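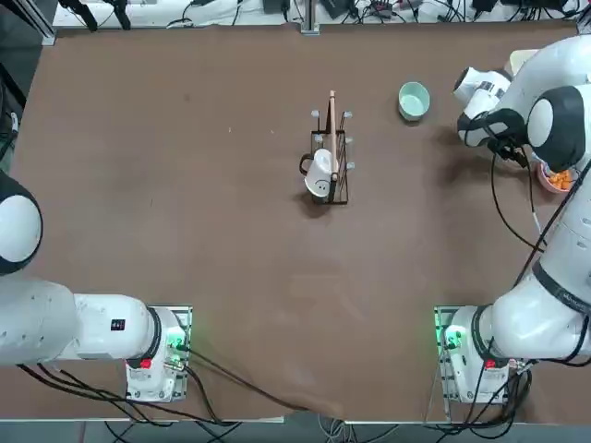 Keeping Filament Dry and Spools Usable

Most print faults blamed on the slicer start at the spool. The notes below apply to a small shop running one or two desktop printers. They were written for the open bench at the Tirkton workshop and should carry over to a garage or spare room.

Storage

Use a box with a gasket lid. Snap-on lids without a gasket leak enough air to saturate the desiccant within days. Put the humidity gauge at the opposite end of the box from the desiccant, otherwise it reads low. Recharge the beads when the gauge passes 24 percent.

Write the opening date on the spool flange in paint marker. Adhesive labels come off in the dryer. 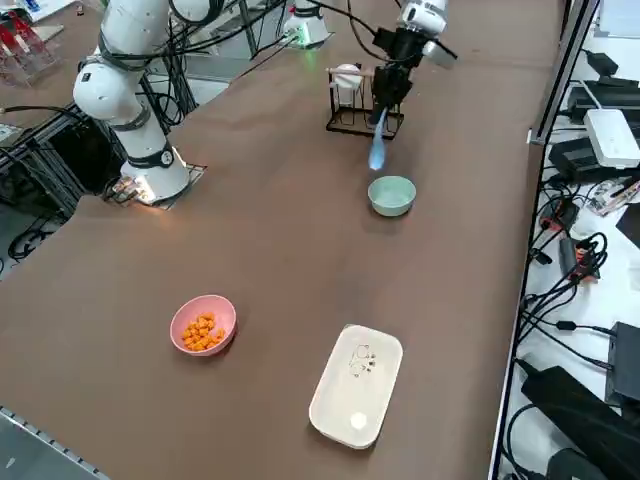
Weighing a Part Spool

Weigh one empty spool of each type you buy and record the figure. Our Trirkum spools weigh 296 g empty. Subtract that from the scale reading to get the filament left, then compare with the slicer estimate before starting the job. Allow for the purge line and the last few turns, which often will not feed. A 500 g spool runs out sooner than people expect on parts with dense infill.

Spool ends too short for a real part can go to temperature towers and fit tests. Keep these on a separate hook, sorted by material. Unmarked ends go in the scrap bin.
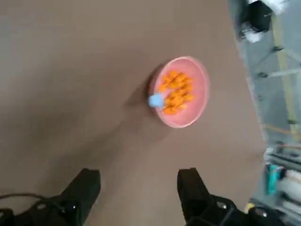
O. Żak
Updated Feb 27, 2024

Drying

Check the maker's sheet for the temperature. Too hot and the turns fuse together on the spool, and there is no way to save it. Nylon needs much longer than PLA; we give it 9 hours and print directly from the dryer. Do not stack spools flat against each other, as the inner faces get no airflow.

Kitchen ovens overshoot their setting and should not be used. A food dehydrator works if the trays are cut out, but it then stays in the shop for good.

Popping at the nozzle, fine stringing and a rough surface on vertical walls all point to moisture. Dry the spool first, then adjust retraction.

Loading

Cut the end at an angle with flush cutters. Never let go of the free end: once it slips under another turn, the spool will jam hours into a print. Clip it through the flange holes before the spool leaves the printer.

Wipe the build plate with isopropyl alcohol when it is cold. For PETG, add a thin layer of glue stick as a release.
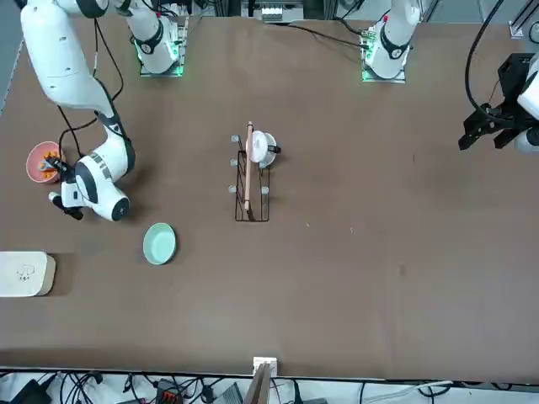 Small pink bowl with orange pieces.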